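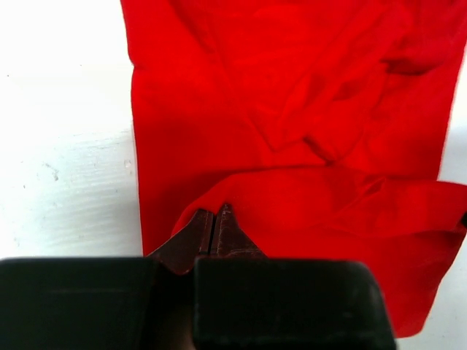 From: Halima Kioko
To: Gesetti Audio Users list
Date: 18 November 2022
Subject: Re: [gesetti-users] Left channel dropouts and the loan stock of headsets

Dear list members,

Thank you to everyone who wrote in after the last notice. I am replying on behalf of the equipment office at Grornura to the message below, as it raises points that several other sites have also put to us.

> We took delivery of our share of the Gesetti wireless headsets in May.
> Since the firmware update, staff in the language rooms report that the
> left channel drops out for a second or two and then comes back. It
> happens more often when the microphone is in use. Two questions. Is this
> covered by the supply agreement, or are we expected to deal with the
> maker directly? And can we go back to the older firmware in the meantime?
> We have also been told that the ear cushions are not a stock item. Some
> of ours are already splitting along the seam.
>
> Mohamedi site, equipment desk

On the first question, the headsets are covered. The agreement was signed for 200 units across all sites, and the warranty is held centrally. Sites should not send units to the maker themselves. A unit returned outside the agreed process is treated as a private return, and we then have no means of tracking it or of asking for a replacement. Please report the fault to this office with the serial number printed inside the headband, the firmware version shown in the companion program, and a short note of what the user was doing when the sound was lost.

On the second question, rolling back is possible but we ask that sites do not do it yet. The older firmware does not support the shared pairing profile that was introduced for the language rooms, and a headset that has been rolled back must be paired again by hand with each computer. One site has tried this and found that the dropouts became less frequent on its older desktop machines and made no difference on its laptops. We do not consider that enough to recommend the change generally.

The supplier has acknowledged the fault. Its current view is that the dropout occurs when the headset moves between the music mode and the call mode and the computer does not release the first connection promptly. Until a corrected version is issued, the following settings are advised:

1. Turn off the automatic switching option in the companion program.
2. Where a USB adapter was supplied, use it in place of the computer's own Bluetooth.
3. Keep to one paired device per headset during a session. Phones should be unpaired fully, as a phone that is only locked may still hold a connection.

Users who need the microphone for the whole session should select call mode before they begin. The sound quality in call mode is noticeably lower, particularly for recorded music, and staff should be told this in advance so that it is not reported as a separate fault.

With regard to the ear cushions, the information given to the Mohamedi desk was out of date. Cushions are now a stock item under the Gason parts schedule and may be ordered in pairs through the usual form. The headband pad is not on the schedule and has to be requested by message to this office. Seam splitting within the first year will be treated as a warranty matter, so please keep the damaged cushions and do not discard them until a claim number has been given.

Charging has also been mentioned by a number of sites. The multi-bay chargers should be left switched on overnight. Headsets stored in a charger that has been switched off at the wall will drain slowly and may show a full battery for a few minutes when first turned on. A headset that shows this behavior after a complete overnight charge should be reported.

So far 11 units have been logged under the dropout fault, from four sites. We suspect the true number is higher. Reports sent only to this list are not logged, and I would ask those who have described the problem here to submit the form as well.

A further notice will be sent when the corrected firmware is available for testing. Sites willing to test it on a small number of headsets before general release may write to me off list.

Regards,

Halima Kioko
Equipment Office, Grornura

_______________________________________________
gesetti-users mailing list
To leave the list, send a blank message with the word unsubscribe in the subject line.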